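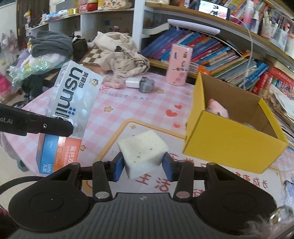
Tabletop and Bathroom Shelf: Gallery Page 8

Ostamden Centre for Everyday Objects
Page last revised Jan 23, 2020

The Ostamden Centre keeps a study collection of ordinary household things: packaging, table coverings, small containers and the odds and ends that are found beside them. The gallery pages present these objects in use on tables and work surfaces. Each page carries a caption, a short note on the objects and details of access for visitors and borrowers.

The present page belongs to the Tabletop and Bathroom Shelf series, prepared by Oleksandra Koval with notes on printed packaging by Kimutai Masanja.

Caption

Toothpaste carton, foam block and printed table mat. The tall carton is marked "usmile" in large dark letters and "kids" in white on its blue panel. The mat is checkered in pink and white, with the words "NICE DAY" printed towards the far side.

Notes on the carton

Toothpaste cartons form a small but much requested part of the packaging collection. They are kept whole wherever possible, as the arrangement of colour and lettering is difficult to study once a box has been flattened. On this one the silvery white of the upper part gives way to blue and orange at the lower end, and the Latin lettering is accompanied by Chinese characters. The number "12" appears on the orange panel.

Visitors often ask whether the Centre records what a package once contained. It does so only where the contents arrived with the object. Empty cartons are entered under the name printed on them and are not opened for inspection, although the end flaps may be examined by arrangement with the study room.

Notes on the mat

Printed mats are catalogued with table linen whatever they are made of, a practice inherited from the first handlist. The print on this mat includes red hearts, yellow-orange stars and an orange-tan border with rounded corners, as well as red Chinese characters, among them "生活" (life) and "成长" (growth).

Mats of this type present some difficulty in storage. Those with a continuous pattern can be rolled with the printed side outwards, but the Centre prefers to keep lettered examples flat in the wide drawers of the Eshun Room. The drawers are lined with plain paper, which is changed each December. Mats should be lifted by two opposite corners and should not be drawn across the edge of the drawer.

Notes on the foam block

The white block is roughly cube-shaped, with small dark specks on its top face. Foam pieces are seldom given separate entries in a household collection. The Centre began to list them after a review of its older boxes, in which a good deal of loose material had been discarded without any record. They now receive a number of their own and are stored with the objects they accompany.

Foam marks easily. Readers are asked to remove rings before handling a block and to set it down on a clean sheet – tissue is provided at each desk.

The series

Tabletop and Bathroom Shelf is one of the Centre's larger series and at present contains 259 entries. A further 381 are listed under Kitchen and Pantry, where most boxes and tins will be found. Some objects could reasonably be placed in either, and the printed index therefore gives cross-references under both headings.

Entries may be searched by printed wording, principal colour or type of object. Wording is transcribed as it stands on the object, in the original script, and a translation is added where a member of staff is able to supply one. Corrections to transcriptions are welcome and may be left at the study room desk or sent by post.

Access and loans

Objects in the series may be seen in the Eshun Room by appointment. Requests should give the page number and the name of the object as printed in the caption. No more than eight objects can be brought to a desk in one sitting.

Schools may borrow a prepared tray from the Notard Loan Store. Each tray contains a selection of cartons, a mat and a set of blank record cards. Trays are packed to a fixed list and should be returned in the same order – the list is fastened inside the lid.

The illustrated handlist, published by the Imano Press in an edition of 800 copies, is available from the front desk and may be consulted without charge in the reading area.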